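Part 2: Putting an edge back on a kitchen knife

I sharpen mine on the counter with a plain two-sided stone, and this is the way I do it at home in Ekarside. My friend Inna Zakharchenko taught me, so blame her for the fussy bits!

1. Soak the stone for 10 minutes. Mine is a Tradari, 500 grit on the rough side.

2. Lay a damp dish towel under it. If the stone slides at all, stop and fold the towel again.

3. Take a good look at the blade before you start — find where the edge begins and where it runs down toward the handle. 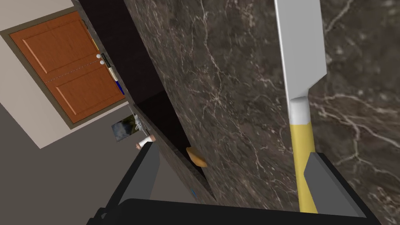 4. Set the edge on the stone at a low angle and push away from you, heel to tip, with almost no pressure. I do a slow count of ten, then swap sides.

Note: if you feel a tiny rough lip along the far side, good, keep going on the other one.

5. Flip to the fine side and repeat, lighter still.

CAUTION: Never wipe along the edge. Wipe from the spine outward, and keep your thumb out of it (I have a scar).

6. Wash and dry the knife, then try it on a tomato.

Filed under: Kitchen Tools > Care & Sharpening

Comments

Refilwe Ngubane: Does this work for serrated ones?

Hafþór Hedegaard: No, you need a rod for those. Did my paring knife last night and it took two tries.

Antonina Tkachenko: I only soak mine for 4 minutes, seems fine.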